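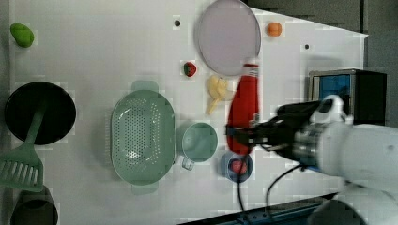 Early Years Practice, Unit 2 – Role Play and the Home Corner
Handout for session 18. Notes by Eleri Powell, Undmont College

Bring this with you, I won't be printing spares.

Where we got to last time: heuristic play, treasure baskets, the Ifans reading (pp. 2 onwards, skim the rest). This week toy kitchens and play food. Why settings buy so much of it, what children do with it, how to put it out.

Key terms
Small-scale props – child-sized pans, bowls, plates, utensils
Substitution – one thing stands for another. Colander as hat, measuring cup as telephone
Script – the order a child expects things to go in. Get pan, put food in, stir, serve, eat
Open-ended / closed – a plain bowl is more open than a bottle made to look like one sauce. Don't be snobby about closed props though, children love what they know from their own table. Ketchup gets used on everything

Putting things out
Flat, low surface, plain if you can manage it. White or pale is good, food shows up well against it. Spread the items so each can be picked up without digging. A big plate gives them somewhere to serve onto. Fruit next to pans is fine, no need to sort by group beforehand – sorting is a job for the children.

Mix of textures if the budget allows. Soft fabric food is quiet and nice for the under-twos but a pig to clean, check the label before it goes in the wash. Hard plastic wipes down. The Jinau catalogue has sets for both, the Ular one is mostly hard. Small parts: check everything seperately, especially stalks and leaves.
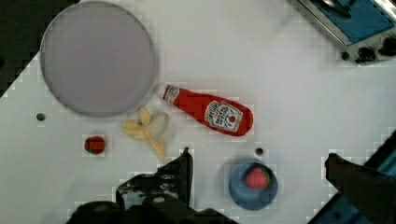

How much play food should go out at once?
A handful of foods and a few dishes is plenty for two or three children. Keep the rest in a box and swap a couple of items each week.

Language to listen for
Naming: strawberry, banana, pan, spatula
Position: on, in, under, next to, on top of
Requests and offers: "more sauce", "that's yours", "it's too hot"
Write down what the child said, word for word. Not what you think they ment.

Observation task
Ten minutes, one child, home corner only. Note which prop they go to first, any substitution, any script you can follow from start to finish. Don't join in unless you're handed a plate. Then write it up, 380 words max, first name initial only. Room code for handing in is 2529.

Next session: shops and money play. Bring one empty food packet, clean.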